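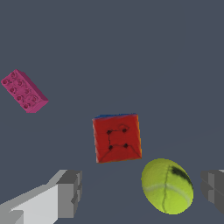
Pink toy brick, red cube. Computer picture.

Print this thread | E-mail this thread

Sille Thoroddsen
19th June

1/ My daughter starts school after the summer, and I try to decide which language we will speak at home in Flitthorpe. I write my thoughts in this thread. Please be kind with my English.

2/ I grew up with Icelandic. My husband has only English. Until now I spoke Icelandic to her in the morning and at bedtime, and English at dinner so he is not left out.

3/ She is 4. She understands everything I say, but since January she answers me in English. I asked her why. She said, "Because you know it too." I had no good reply.

4/ My old teacher, Ragnheiður Brynjólfsdóttir, wrote me a long letter about it. Her advice is to keep going and never correct the child in front of others. Only repeat the sentence in the right form and continue the talk.

5/ So I do this. She says "two bók" and I say "já, tvær bækur" and we read them. It is slow. Some evenings I am too tired and I read in English.

6/ We also call my mother for 19 minutes before bath. My mother has no English, so there my daughter must try. Last week she told her nearly a whole story about a lost mitten, with 8 or more wrong endings, and my mother understood it all.

7/ Colors and small words she keeps well. Bleikur, rauður. The long words go first.

8/ If you raised a child with two languages and she stopped to answer in yours, did she come back to it? At what age? I read all replies, also the long ones.

Contact | © Sille Thoroddsen | Back to top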